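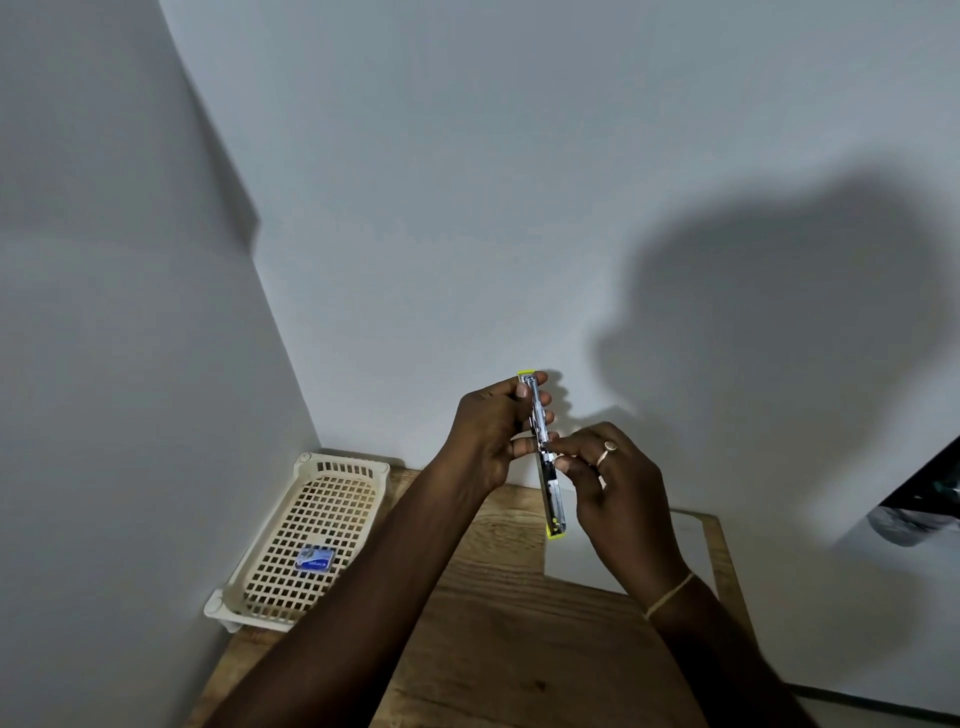 By Paraskevi Kalogeropoulos
May 2025

Stinport started with a stapler. We wanted a small arm to refill one, and it took us most of a winter to find out how much two hands know about a job that size. One hand holds the thing steady, the other pinches and feels around in the track, and they trade places without you ever thinking about it. We got hooked on that!

So we make Grarnero, a two-arm kit for schools, repair shops and small offices that want to try automating fiddly desk work. You get both arms, the grippers, a tabletop mount and a library of 12 tasks to begin with (stapler loading is still the first one, and still my favorite). Each task begins as a person doing it by hand, over and over, at a plain table with the parts in a tray. We recorded 2,032 of those run-throughs for the first release. The second release, Brennan, has 2,127 and is much better with small boxes.

It's slow. A person will beat it at nearly everything, and thin paper still gives it trouble, so please don't buy one to save time on your mailing. Buy one if you like watching a machine work out where a spring is, or if you teach people who do.

We also run Sudonel, our recording service. Send us the object you want handled and a page on how you handle it, and we'll do the hand work here and send back a task your kit can load. Almost 2,000 have come through so far, from jar lids to hole punches. New bookings are open now, and the next kit goes out in November.

Write to us if your object is odd. We love the odd ones.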